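Tableware

Tableware is the general name for the dishes, bowls, cups and cutlery used to set a table and serve food. Usually divided into flatware (plates, platters), hollowware (bowls, cups, jugs) and cutlery. Usage varies – in American English "flatware" often means forks, knives and spoons, which causes a good deal of confusion in older catalogs. The article below uses it for plates.

Materials

Ceramic is the most common material for household use. Three main groups: earthenware, stoneware and porcelain. Earthenware is fired at the lowest temperature, stays porous and needs a glaze to hold liquid. Stoneware is denser, often gray or brown under the glaze. Porcelain is fired hottest, white and hard, and lets some light through when thin.

Metal tableware includes pewter, silver, enameled steel and stainless steel. Pewter was the ordinary plate metal in much of Europe before cheap pottery pushed it out. Wood was used too, mostly for trenchers and bowls. Glass and plastic came later as everyday wares.

Floral borders are among the most widespread kinds of printed decoration on white plates, placed on the rim and left clear of the center.

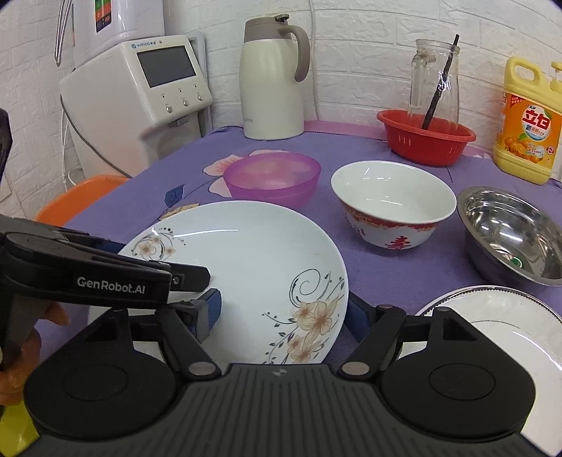
Decoration

Two basic approaches. Underglaze – color goes on before the glaze and is sealed beneath it. Hard wearing but limited range of colors. Overglaze – color goes on top of the fired glaze and is fixed in a second, cooler firing. Brighter, wider range, wears off sooner.

Transfer printing dates from the eighteenth century. A design is engraved on a copper plate, inked, printed onto thin tissue and rubbed down onto the ware. It made repeat patterns cheap. Modern factories use decals, also called lithos, which are soaked in water and slid into place by hand or applied by machine. Sprays of flowers on one side with a smaller cluster opposite are a standard layout, as one decal sheet can serve plates of several sizes.

Gold banding is painted on a turning wheel. It can spark in a microwave and is generally washed by hand.

Bowls

Bowls are probably the oldest form of tableware. Early examples were gourds, shells and carved wood, then hand-built clay. The foot ring, a raised circle on the underside, keeps the hot base off the table and gives the potter something to hold while glazing. Shape follows use: wide and shallow for soup in much of Europe, deeper for rice and noodles in East Asia. 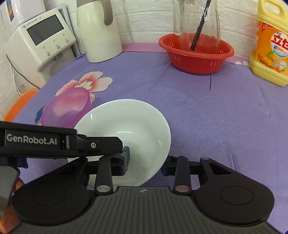 A deep bowl holds heat longer and can be lifted to the mouth, a shallow one cools quickly and is eaten from with a spoon. Rims may be plain, rolled or flared. Flared rims pour better but chip more easily, and resturants tend to avoid them.

Collector Rupert Frei sorted the bowls of the Elleck pottery into 18 shapes, later cut to four by Sevim Uysal, who argued that most of the differences came from warping in the kiln. Both systems are still in use among collectors. The Uysal numbers are the ones normaly quoted in sale lists.

Nesting and stacking

Bowls made to fit inside each other are called nesting bowls, and are sold in graded sets. Stacking bowls are all one size. Mixed stacks are common in home kitchens and are hard on glaze, as an unglazed foot scratches the surface below it. Felt or paper between pieces prevents most of this.
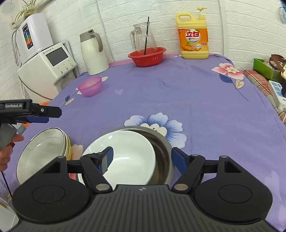
White bowl and stainless steel bowl, with other bowls stacked at left.

Enameled steel is light and does not shatter, but the coating chips when dropped and the exposed metal rusts. Stainless steel has neither problem. Dents, though. Also conducts heat, so hot soup is uncomfortable to hold.

Plates

The dinner plate in its present form, with a shallow well and a wide rim, spread through Europe in the seventeenth century. Before that diners used trenchers, squares of wood or stale bread. Rimless "coupe" plates became popular in the twentieth century and are the usual choice for restaurants now.

Pattern ranges can stay in production for decades. The Mendico works kept its Agbayani flower pattern going for three generations, with small changes to the vine lines that collectors use for dating.

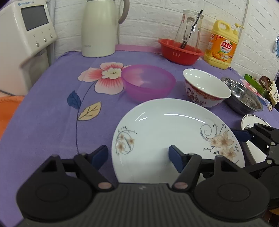

White ceramic plate with floral decoration on the rim.

Care

Glazed ware can generally go in a dishwasher. Overglaze decoration fades with repeated washing. Sudden temperature changes cause crazing, a net of fine cracks in the glaze. Crazed pieces take up stains and should be kept for display.

See also: Porcelain, Transferware, Trencher, Table setting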